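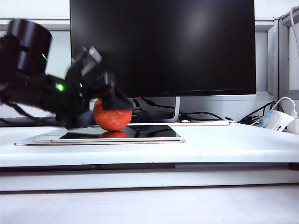

Home Blog Workshop notes About me Contact

Galvanised or painted: what I chose for my gate

4/21/21

In November I bought a used steel gate from a farm outside Trirkstead. It is a heavy thing in two leaves, made from square tube with flat bar in the middle, and the man who sold it had kept it behind a barn for many years. I wanted it for the entrance to our yard. The price was good, but the surface was in bad condition, and so began a long winter of reading about coatings.

I must say first that I am not an engineer. I studied languages, and metal is something I came to late, through repairing my own tools. If you work in this trade you will probably find mistakes in what I write, and I will be glad to be corrected.

My first idea was to clean the gate with a wire brush and paint it myself. I did one lower corner in this way and it took a whole Saturday. The brush removed the loose rust very well, but in the small pits the rust stayed dark and hard. I put on primer and then two coats of green paint. By February there were already brown points coming through the green, just in the places where the pits had been.

So I wrote to 3 workshops and asked what they would do. One did not answer. The second offered blasting and powder coating. The third, Zarholm, offered blasting and hot-dip galvanising, and they asked me for many photographs before they gave a price. At first I was a little annoyed by this, but later I understood the reason. My gate is made from closed tube, and closed tube must not go into a zinc bath as it is. Air and moisture inside it become hot and can make the tube burst. It needs holes in the correct places, so that the air can go out and the zinc can go in and come out again. The old gate had no such holes at all.

They sent me a drawing where the holes should be and said I could drill them at home to save money. I needed 11 holes for each leaf. I have a small Paju drill press, which was of no use, as the gate is much too big for it, so everything was done by hand with a cobalt bit and cutting oil. My advice is to go slowly and press firmly. When I was impatient and ran the drill fast, the bit only polished the steel and became blue.

The price for blasting and zinc was 432, without transport. Powder coating would have been cheaper, but the colour was the only thing I liked better about it. When a powder coat is damaged by a stone, water can creep under it and you do not see this for a long time. Zinc can be scratched too, but it still protects the steel next to the scratch. For a gate which is hit by wheelbarrows every week, this seemed to me more important than colour.

The gate came back last Thursday. It is very bright, almost too bright, and my neighbours have already made remarks. I was told that it will turn to a dull grey after some months outside. There were a few sharp drips of zinc on the bottom edge, which I took off carefully with a file. One leaf is also slightly twisted from the heat, perhaps by the thickness of a pencil, and I will have to adjust the upper hinge.

The hinges are the next problem. The stone posts in our yard carry the date 1893, and the old iron pins are still fixed in them with lead. I do not want to remove them. Fanel sells a hinge with an adjustable eye which should fit over the pins, but the smaller size is out of stock and the larger one would move too freely. I have asked if a bronze bush can be put inside the larger one. If they write back this week, I will order a pair and hang the first leaf before the grass needs cutting again.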